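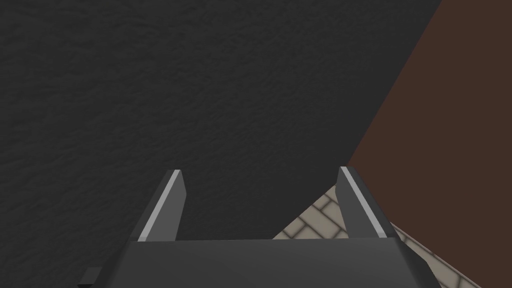
¿Merece la pena cambiar una pinza paralela de dos dedos por una de tres si solo voy a coger piezas con caras planas?

Para caras planas y paralelas, la de dos dedos suele bastar. La de tres centra mejor los cilindros, pero pesa más y complica el cálculo del agarre.

Berenice Sandoval
14 jul 2021

Gracias, pero mi duda va un poco más allá. El comercial de Zabala me insiste con la Dreso de tres dedos y me enseña una tabla con 300 ciclos sin un solo fallo. Todos en simulador. Yo tengo ahora una Dranness paralela y pierdo piezas cuando el brazo frena fuerte. ¿Alguien ha comparado las dos con piezas de verdad?

Araceli Barajas

Probé las dos el año pasado en un brazo pequeño. Con cajas de cartón, 171 intentos con cada una: la Dranness soltó 23 y la Dreso 68. Sí, la cara salió peor. Puede que fuera culpa mía por dejar la fuerza de fábrica, así que no tomes mis números como ley, pero tampoco los del comercial. En un simulador el rozamiento lo pone quien escribe el archivo, y con un coeficiente generoso no se cae nada. Pídele dos cosas: qué rozamiento usaron y a qué aceleración movían el brazo. Si no sabe contestar, ya tienes la respuesta.

Antes de gastar, baja la rampa de frenado y cambia las almohadillas de los dedos. Las mías estaban brillantes de puro gastadas y con unas nuevas de goma la cosa mejoró bastante. Mira también si el controlador mantiene la fuerza durante el movimiento o solo al cerrar, que en el mío venía desactivado.

Barkodside

yo tengo la dreso y va bien, no se me cae nada. eso sí, cojo tubos. para cajas ni idea

Berenice Sandoval

Lo de la fuerza no lo había mirado. El de Zabala dice que el rozamiento es «el estándar», que es como no decir nada. Le he pedido una unidad a prueba para agosto y mientras tanto cambio las almohadillas.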